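Last updated: August

Ticket 151: Alva handheld gripper kit, right unit drops tracking
Product: Alva two-hand kit with marker cubes, Pinum recording software
Opened by: Muthu Rao
Status: open, waiting on parts

Reported problem

Right gripper loses pose during recording. Pinum marks the track as "lost" and then picks it up again with a jump in position. Left gripper is fine in the same sessions. We are on the trial license from Trilell and need to decide on the full order, so I am logging everything I tried.

Tried so far

Restarted Pinum and reloaded the kit profile. No change.

Swapped left and right in the profile. The fault stayed with the same physical gripper, so I put the assignment back.

Printed a fresh set of marker faces from the Alva support page and put them on the right cube. The old faces had a lifted corner. Dropouts went down but did not stop. Left cube still has the factory faces.

Reran the hand-eye calibration from the floor position, operator seated, both grippers pointing forward and down. Calibration passed. Residual on the right was 3 times the residual on the left. 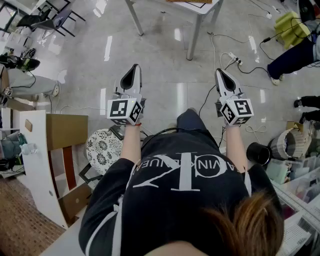

Next I looked at the cable. With the operator holding still, the right track is stable. If the right wrist is rolled outward until the cable pulls, the track goes within a second or two. Rolling it the same amount with the cable held slack by a second person gives no dropout. I repeated this 8 times and got the same result every time.

Opened the connector cover on the right unit. One of the two strain relief screws was missing and the plug could be rocked by hand. Taped it down as a temporary fix. Recorded 3 full sessions after that with one dropout in total, at the far end of a reach, where the cube was probably turned too far from the head camera. I don't count that one against the hardware.

Reply from Anow (reseller)

They confirm the cover should have two screws and will send a replacement cover and cable. They asked for the Pinum log from before the tape. Attached.

Still open

Residual on the right has not been measured again since the tape. Will recalibrate once the new cable is in.

The manual gives a minimum cable slack but does not say whether to measure it standing or seated. Asked Trilell, no answer yet.

Please keep the ticket open until the parts are fitted.

M. Rao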